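Faltholm: Aufräumroboter nach Wartung wieder im Einsatz

Der Aufräumroboter von Flindance arbeitet seit Juni wieder in den Gästezimmern des Hauses Hartono in Faltholm. Nach 2.512 Betriebsstunden hatte die Technik den Greifer ausgebaut und neu justiert. Dabei wurden auch 9 Schrauben am Handgelenk ersetzt und das Armkabel neu verlegt. Die Kosten der Wartung beziffert das Haus auf 717 Euro.

Eingerichtet wird der Arm direkt im Zimmer, auf dem freien Streifen zwischen Bett und Wand. Geübt wird mit Gegenständen, die Gäste oft liegen lassen, darunter Taschen und Schirme.

Der Greifer an der Tasche auf dem Boden:
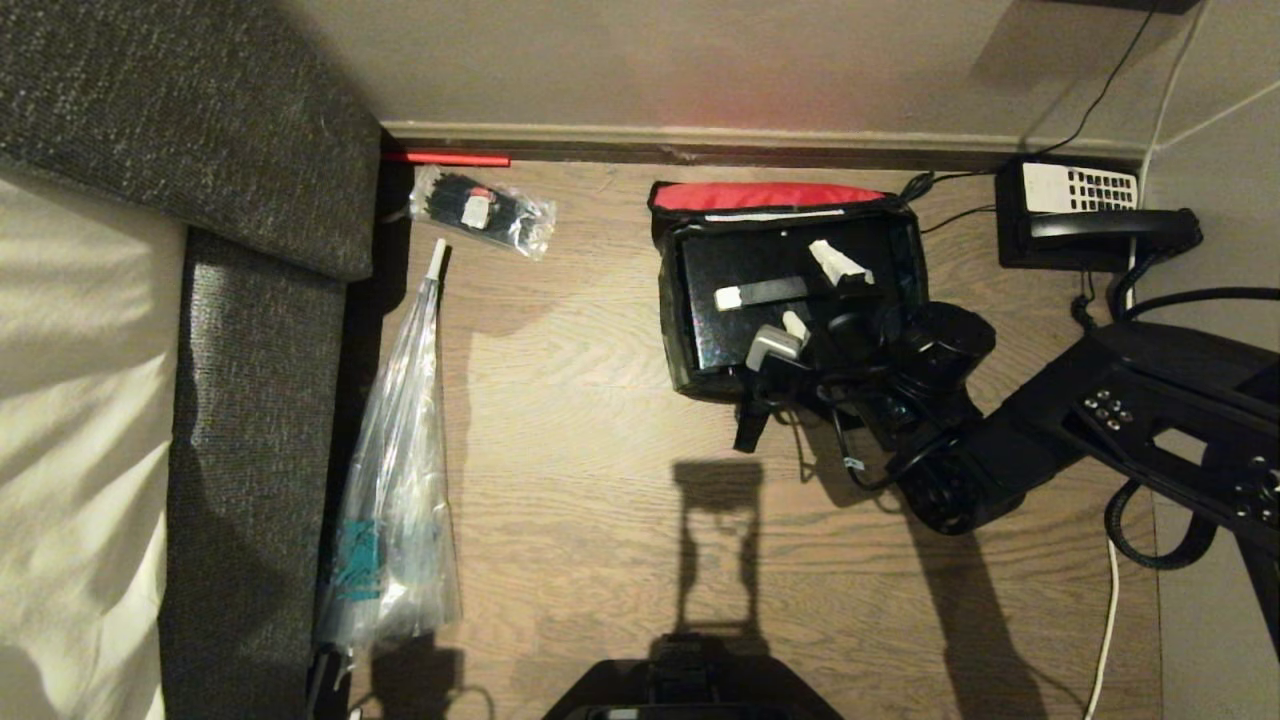
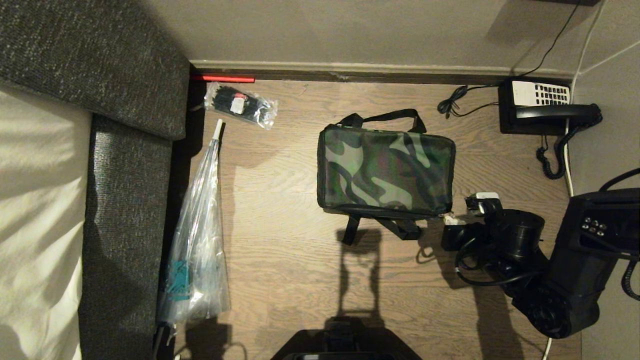 Die Einstellwerte werden nach jedem Durchgang gespeichert und an Flindance übermittelt. Bis zur nächsten Kontrolle sind 429 Betriebsstunden vorgesehen, dann soll auch das Gelenk am Oberarm geprüft werden. Ein zweites Gerät ist für die Zweigstelle Cosley bestellt, ein Liefertermin steht noch nicht fest.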